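How to Regrout a Tiled Floor

Posted by Yeison Ríos, 2/23/10

Old grout goes dark, cracks and starts to fall out in the corners first. If the tiles are still tight you can replace the grout and leave the rest of the floor alone. The hallway I did at the Bivelbridge house took one weekend, most of it spent on my knees taking the old stuff out.

Before you start

Tap the tiles with the handle of a screwdriver. A hollow sound means the tile has let go underneath, and new grout won't hold next to it. Fix those tiles first.

Measure the joints. Under 1/8 inch, buy unsanded grout. Anything wider takes sanded. Check the coverage chart on the bag, and buy all your bags from the same batch so the color matches.

What you need

Grout saw or an oscillating tool with a grout blade
Shop vacuum
Stiff nylon brush
Rubber float
Two buckets
Large sponge with rounded corners
Margin trowel
Knee pads, safety glasses, dust mask
Grout and sealer

Removing the old grout

Run the saw down the middle of the joint and then work toward each edge. Keep the blade off the tile – a chipped edge shows forever. You want to get down at least two thirds of the depth of the tile. Where the floor meets the wall or the tub, cut the old caulk out with a utility knife.

Vacuum, brush, then vacuum again. Wipe the joints with a damp sponge and let the floor dry overnight.

Mixing

Put the water in first and add powder to it. Stir by hand with the margin trowel until it looks like thick peanut butter. Let it sit for the time given on the bag, usually 5 to 10 minutes, then stir again. Don't add more water later when it stiffens. Throw it out and mix a fresh batch. I mix small amounts and do a section 3 or 4 feet across before mixing more.

Spreading

Hold the float at a low angle and push the grout into the joints from more than one direction. Then tip the float up steep and drag it across the tiles on the diagonal to scrape off the extra. If you drag it along the joint it will dig the grout back out.

Leave the joints at the wall empty. Those get caulk that matches the grout.

Cleaning up

Wait until the grout in the joints is firm to a light touch. Wring the sponge out hard and wipe in circles, rinsing often. Too much water will wash out the color. A haze will dry on the tiles, and it comes off the next day with a soft dry cloth.

Stay off the floor for 24 hours. Seal it once the grout has cured, which can take up to 3 weeks depending on the brand.
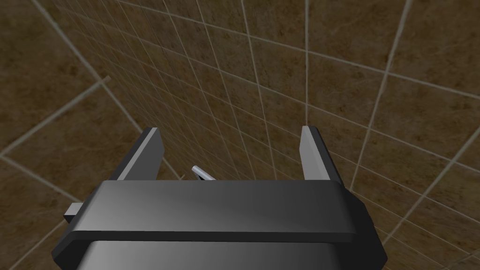
Choosing a color is the part people put off. Light grout shows dirt near a door and dark grout shows soap film in a bathroom, so think about the room before you look at samples. Grays are a safe pick for most floors. Charcoal and slate shades are both worth holding up against your own tile, with the slate for a softer line. Let a test patch dry fully before deciding – wet grout always looks darker.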